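Robotics Club Bench and Robot Safety Checklist, with Comments

Last updated: October

Project: Civbridge (the cabinet project)
Session: Wednesday, 4 p.m. start
Filled in by: Eglė Uibo, club safety lead
Marks used: OK = fine as found. FIX = put right before power-on. WATCH = fine today, look again next time.

What a session to be writing up! The Civbridge team has moved on from waving at the cabinet to reaching into it, and the list below has grown to match. If you're new, read the comments as well as the marks, since most of what we've learned this term is in there. If you're not new, please read them anyway - two items have changed.

SECTION A. BEFORE ANYONE TOUCHES THE POWER

A1. Stop button within reach of the spotter, cable not stretched. OK
Comment: The spotter holds it in the hand. On the table next to you doesn't count, and I will be annoying about this all year.

A2. Stop button tested with the arms at low speed. OK
Comment: Tested twice, once by each spotter. Both arms stopped. Write the test on the sheet before you start the run, please, and not from memory at the end of the evening.

A3. Floor clear of bags, chargers and loose cables. FIX
Comment: Three backpacks moved to the hallway shelf. Great bags, wrong spot.

A4. Hair tied back, sleeves up, lanyards off. OK
Comment: Lanyards are the one everybody forgets. There's a hook by the door now (thank you to the Wernen team, who put it up without being asked).

A5. Battery charge above the level on the card. WATCH
Comment: Good at the start, but it fell faster than last week. I'd like the Horobets team to log it at the start and end of each session so we can see whether the pack is getting tired or we're just working it harder. My money is on the second one!

SECTION B. HANDS, FINGERS AND FITTINGS

B1. Fingers open and close with nothing catching. OK
Comment: Run the slow open-close cycle and listen. A healthy hand has an even sort of hum. If you hear a tick, stop and find it.

B2. Nothing worn, cracked or working loose near the gripping surfaces. OK
Comment: Use the flashlight and get down low. You really can't judge a contact point from standing height, and the best part of this check is how much you start noticing once you've done it a few times.

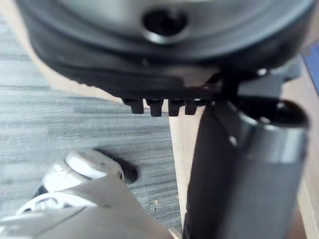
B3. Screws at the wrist checked with the hand driver. OK
Comment: Hand driver only, never the electric one. Snug is enough. One of our first-year members found a wrist screw that wanted a quarter turn, and that's the kind of catch I love to see on a sheet.

B4. Cables have slack through the full range of the joint. WATCH
Comment: Fine in every pose we used, but we didn't use the high reach. Whoever plans the shelf task next should move the arm there slowly first and watch the cable the whole way.

B5. Grip force set to the training limit. OK
Comment: The limit stays where it is until every team has passed the soft-object test. Rinine has passed, Wernen is very close, and the others are booked in.

B6. Pinch points known to everyone at the bench. OK
Comment: I ask each person to name one out loud. It takes a minute and it works far better than me reading a paragraph at you.

SECTION C. THE CABINET AND THE SPACE AROUND IT

C1. Cabinet steady. Lean on it before the robot does. OK
Comment: Lean from the front and from both ends. If it rocks at all, the run waits.

C2. Door swings freely and its hinges are sound. OK
Comment: Open and close it by hand five times before the first robot run. A door that sticks will teach the robot to pull too hard, and then you spend the next session un-teaching it.

C3. Key position agreed before the run. FIX
Comment: We had two opinions on this and no decision, so now there's a rule: the team lead says where the key goes, the spotter repeats it back, and it's written in the run notes. Keys are small and hard and right where fingers travel.

C4. Soft test objects only. OK
Comment: Foam is the standard for now. No glass, no mugs, no phones, even if your phone is old and you say you don't mind.

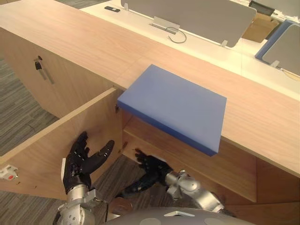
C5. Both arms given room to back out. OK
Comment: Plan the way out before you plan the way in. Reaching into a closed-in space is exciting to watch and everyone leans forward, so spotters, that's your cue to look at the people as well as the arms.

C6. Nobody inside the taped line while the arms are live. FIX
Comment: One toe over the line, stop pressed, toe withdrawn, run restarted. Textbook response from the spotter. The line needs fresh tape at the corner by the window.

C7. Speed capped at 15 percent for any run involving the door. OK
Comment: New item. It feels slow, I know. It also gives you time to see what the hand is doing, and I've learned more from watching slow runs than from all the fast ones put together.

SECTION D. SHUTTING DOWN

D1. Arms parked in the rest pose before power-off. OK
Comment: Wait for the pose to finish. Don't help it along.

D2. Battery out, on the charging mat, lid open. OK

D3. Run notes saved and named properly. FIX
Comment: We had files called "test", "test new" and "test new good". Team name, task, run number, please.

D4. Anything marked FIX above copied to the whiteboard with a name beside it. OK
Comment: All names filled in before we left, a first for this term!

OPEN ITEMS FOR NEXT SESSION

- Fresh tape at the window corner (Rinine)
- Battery log started (Horobets)
- Slow cable check in the high reach (Civbridge)
- Second flashlight for B2, so two people can look at once (me)

Signed: Eglė Uibo

Contact the club | Copyright Robotics Club | Back to top

Related
Spotter sign-up and what the job involves
Soft-object test: how to pass it
Battery handling card
Wernen team notes: first grip tests
How to name your run files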